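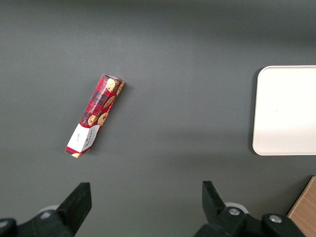 Chocolate chips have no business in shortbread, a reader in Mandimthorpe wrote to me, and I have been turning that over ever since, usually with the kettle on. I do see the point. Butter, flour and sugar got along perfectly well for a very long time. But I grew up in a house where a tartan box meant company was coming, and when the chocolate chip sort first turned up at our table one January, my grandmother (a stern woman about pastry) ate 2 and asked for the box to be left where it was. Shortbread is a forgiving thing, and I think it has room for a few dark specks. Keep the plain for the purists, by all means, and I'll gladly have some of that too. Just let me have mine with chocolate in, and a big mug of tea beside it.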